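Workshop notebook, June
Window counter and chairs, break area

9:20. Started with the chairs, because they are the quick part. All of them are the same model, bent plywood shell on chrome tube, with the four small squares cut in the back. Davton bought them second-hand before my time, and there is no label under any seat. I turned each one upside down on a blanket and checked the screws. On 11 screws the head turned without resistance. I tightened them by hand with the long driver, not with the drill, since last year somebody pulled an insert out of the wood with the drill and that shell is still on the shelf waiting for glue.

Glides: most are worn to one side. The tile is hard on them. Where the plastic is gone, the chrome touches directly on the tile and leaves a grey line, which comes off with the white pad and a little soap. I ordered a bag of glides from Zanetti, the clear ones for this tube. Please do not use the felt ones from the drawer. They collect sand and after two weeks they are worse than nothing.

The shells are in good condition. Inside the small squares the edges were dirty, a mixture of dust and old polish, and I cleaned them with a cotton stick and warm water. It is slow work. One square had a raised splinter in the lower corner, sanded with 400 paper folded over a matchstick, then one drop of oil. I could not see the repair after, so I put a pencil cross under the seat to know which one it is.

10:45. Coffee, then the counter.

The front edge is the real question. It is made from several lengths of light wood, joined end to end, and the joints are starting to feel under the finger. In winter they are flat, I believe, but I have no note from winter, so I can't say it for sure. I passed the straightedge along the whole front. Two joints stand a little proud, the others are fine. I do not want to sand only at these two places, because the color will be lighter there and everybody will see it from the door. My proposal is to wait until we can do the whole band in one go, and then oil it with the same Boychuk oil as the shelves.

Measures for the quote: seat pitch 700 mm, center to center, if we want that two persons can eat without touching elbows. Knee depth under the overhang 405 mm, measured from the front of the edge to the grey panel. This is enough for me, but a tall colleague said his knees touch the panel. The edge itself is 35 mm thick. I measured it three times, because the old drawing from Odier gives another value and I trusted the drawing too much before.
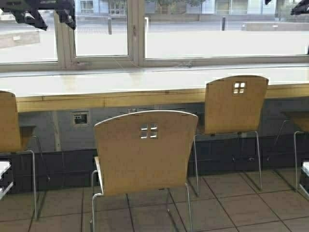
The grey panels need only a wipe. Shoe marks come off with the same white pad, but go lightly — the finish is smooth and a scratch will stay. I tried first in the corner, where it is dark, and it was fine.

The top is more difficult. With the sun on it you see nothing, only shine, and then in the evening with the lamp from the side you see every ring from every cup. So inspection of the top should be done after 17:00 with the hand lamp, and I moved this part to the end of the day.

17:15. Lamp check done. Rings in front of the middle places, mostly light, they went away with warm water. One stayed. It has a hard border and I think it is heat, so polish will not help. I left it as it is and marked it on the sketch.

Still open:
Glides, when the bag comes. Do all chairs in one time, or they will not be the same height.
Ask Odier for the corrected drawing, or make our own.
Decide on the edge band. I would like an opinion from somebody who has oiled a long piece like this near a window.
The long driver is back in the second drawer.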